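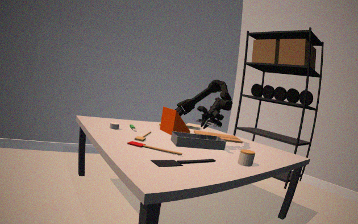 Altetti is a step-counting and interval-walking application for mobile phones, published by Vollard. It belongs to the category of fitness software that builds a training plan from short timed sessions and needs no gym equipment.

Features

The application divides a walk into alternating slow and fast intervals. A standard session lasts 15 minutes and contains 11 intervals, the first and last of which are always slow. Changes of pace are signaled by a tone, a vibration or a spoken cue. Users can edit the length of each interval, but the order is fixed in the free edition.

Step counts are taken from the motion sensor of the phone. When location access is switched on, distance is measured by satellite position; otherwise it is estimated from step length, which the user enters by hand.

Route library

The paid edition adds a library of 634 mapped walking routes, sorted by length and total climb. Most are short loops in towns and parks. Routes can be stored for use without a network connection.

Versions

Version 2 replaced the original calendar with a weekly plan and moved stored sessions to a new file format. Files saved in the older format can be read but not edited. Support for Strickland chest straps was added in the same release. The Wilwood watch edition shows the current interval and heart rate only, and must be paired with a phone to save a session.

See also

Interval training
Pedometer
Race walking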